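Come walk with us! Looking for people to join the Skuvemley to Besport awareness walk

2 min read 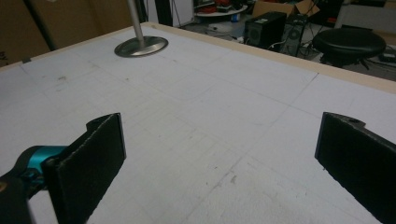
I've been part of our little meditation group in Hastine for a good while now, and every spring we talk about doing something bigger than sitting in the park on a cold morning. So this year we're doing it! In April we're walking from Skuvemley to Besport, 81 miles of it, to talk with people along the way about freedom of belief and about folks who get locked up for praying or meditating the wrong way. And I need walkers.

You don't have to share our practice. You don't have to have any practice at all. Last time I did a short version of this I walked next to a retired Lutheran organist and a guy who just liked long walks, and we had a great time (my feet did not).

What I'm asking for:

-- Walkers for the whole route, or for 2 days or more. We do short stages with plenty of stops.
-- Drivers with room for bags, banners and tired people.
-- Anyone who speaks a second language and doesn't mind chatting with strangers outside a library.
-- Someone who can play an instrument while standing up. I mean it, the evening gatherings are so much nicer with music!

We sleep in church halls and spare rooms, so bring a sleeping bag. Supper is covered. There's no pay, but I can refund gas for drivers up to $60. I've had 100 petition booklets printed and I'd love to come home with none left.

If you're under 18, please come with a parent. We keep it peaceful and polite -- if somebody wants to argue, we listen, say thanks and move along.

To sign up, write to Hélène Zacharias at the Chornovol Meeting House by 19/03/2024 and tell her which stages you want and whether you eat meat. She'll send you the route and a form for your emergency contact.

Comments

marcy_b: Can I bring my dog? She's old but she walks farther than I do.

Tobin: I'm in for the last stretch into Besport. I also have a van!

R. Lindqvist: Is there a stop near the train station for people joining late?

Contact | © Hastine Meditation Group | Back to top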